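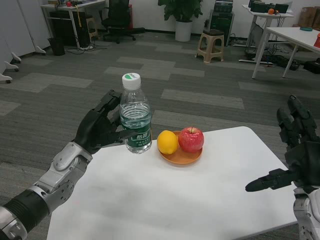

Phúc Lương drinks a glass of water before every tasting, and then another one. "People laugh at me," she says, "but thirst makes everything taste good. I want to know if the lemon is good!"

She has been growing citrus above Urnier for 16 years, and her orchard, Khúc, is now up to 1458 trees. Most are lemons. Her favorites are the thin-skinned ones she calls Bultmonts, after the village where she got her first cuttings (she still has two of those trees, both a bit lopsided and both still bearing).

We talked in May, with blossom everywhere and bees all over the place - you could smell the hill from the road. Lương was up at five to check the lower rows.

"A cold night in bloom and I don't sleep," she says. "We lost over 60 trees one spring. I cried, and then I ordered more."

So what does she do with all that fruit? A lot goes to the market in Tustik, and the rest she salts, candies or gives away. Her advice for home cooks is simple: roll the lemon hard on the counter before cutting it, and grate the peel first. "The peel is the best part," she says. "Please, please don't throw it out."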